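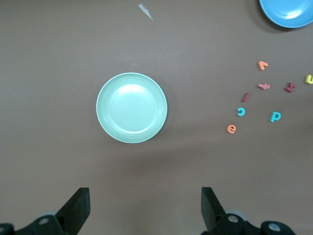 December reading, or the lack of it

My reading plan for December was 6 books. I wrote them on the back of an envelope and then used the envelope to post a gas bill, so we may never know how badly I did.

The one I did finish was Flivgate by Wilmer Puma, which my sister has been pushing at me since the summer. It's a country house mystery in which the body doesn't turn up until page 200. Before that you get a great deal of drainage. The squire wants the lower field drained, the vicar doesn't, and there is a chapter made up entirely of letters to the water board. I loved it. I guessed the murderer by chapter 3, changed my mind in chapter 22 and was wrong both times.

Still on the go: The Onley Road, for book group. I have read the first forty pages twice, having forgotten them in between. Everyone in it is sad near a window. We meet after Christmas and I plan to say something about the weather being a character and then pass the crisps.

Given up: Zisar, a fantasy with two maps and a glossary. I don't mind a glossary, but I do mind needing it for the word "bread".

Next up is the Pálfi, a slim Hungarian novel I bought mostly for its slimness. It's on the bedside table under the torch and the indigestion tablets.

My husband, meanwhile, is on his fourth book about submarines this year and reads bits of it out while I'm brushing my teeth. Did you know they have to be very careful with the toilets? I do now.

What are you all reading? Short ones preferred.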